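Prev by Date | Next by Date | Thread Index | List Home

Subject: Re: [broltalley-sleep] Washing blankets at home or at the laundromat
Date: 22 Jul 2020

> We have 18 beds at the Trornbridge hostel and have been
> sending all the blankets out to Diromwood. The last bill
> was 1,404, up from May. Has anyone gone back to washing
> in house? I'm worried about shrinkage and about the
> dryers we have, which are old and run hot.

We went back to in-house washing in the spring and I would do it again. Our last Diromwood bill was 1,674, so the numbers looked a lot like yours.

Shrinkage depends mostly on the dryer. Cotton blankets that say they are pre-shrunk will still lose a little length the first few times. We wash on cold, take them out of the dryer while they are damp, and finish them on a line. Fleece goes on low and is done in no time. Wool we still send out.
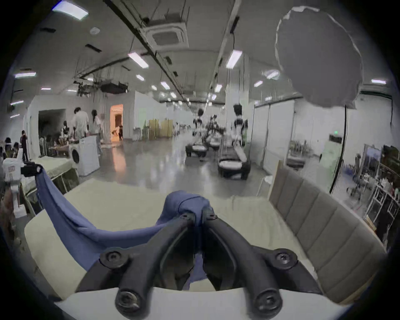

Blue cloth on the cream mattress

Before you decide, check how much your machines can hold. A washer packed full of blankets won't rinse properly, and you end up running it twice. Two blankets to a load is our limit. We keep a sheet on the laundry room door with the load sizes on it and people mostly follow it.

On the old dryers: clean the vent line all the way to the outside wall, and not only the lint screen. Ours had not been done in years. We also set aside 400 for a used Shih dryer in case one of the others quits. So far we haven't spent it.

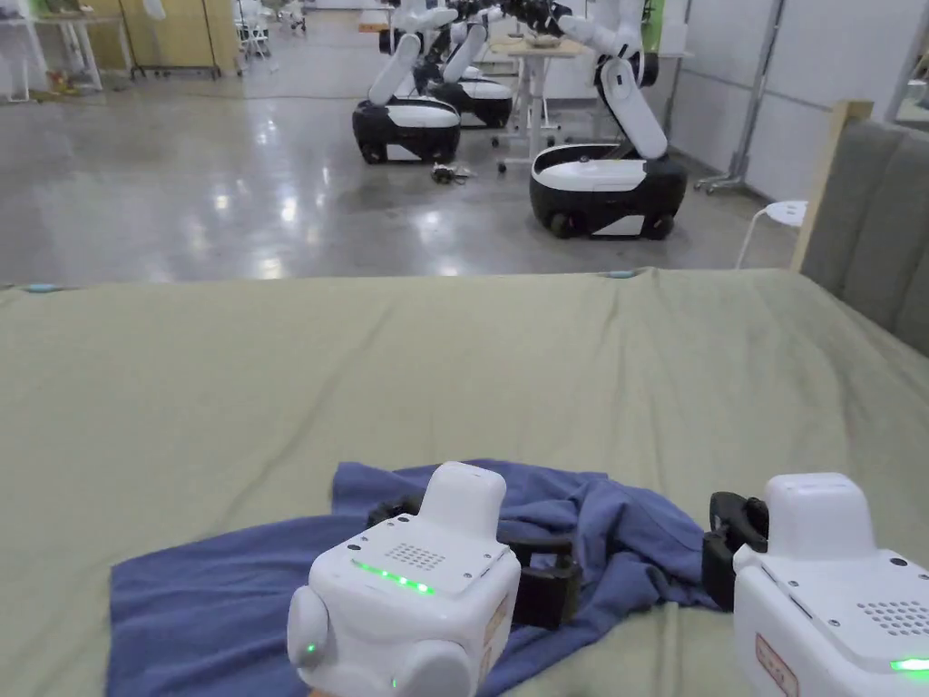

Spare covers make the changeover easier. If you have one extra for every three beds you can make up a room while the wash is still going. Buy them all in one size, even if a few beds end up with more overhang than you'd like.

I can send the load sheet if you want it. Tell me what size your washers are first, as ours are the small ones.

Back to top | Contact the list owner | Copyright Broltalley Hostel List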